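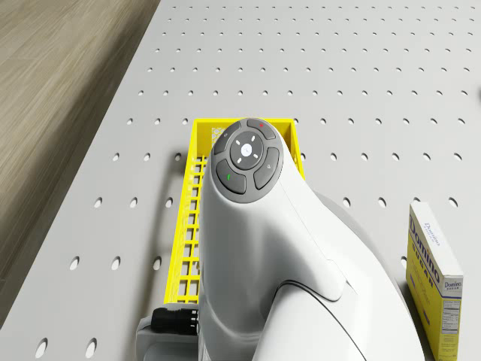
A yellow plastic basket with slotted sides.

Mar 28, 2022
By Bozsik Press Office

TRILHAM - Bozsik will open a housewares store in Trilham in July, its second in the region after Tadham. The store takes over the former Vamgate furniture building and will stock more than 90 lines of baskets, bins and kitchen storage.

The company has signed a lease on the building and expects to hire 238 full- and part-time staff across the store and its warehouse. Applications open next month.

Parking will be free, with 219 spaces behind the building - the entrance is on the north side. Opening hours will match those in Tadham.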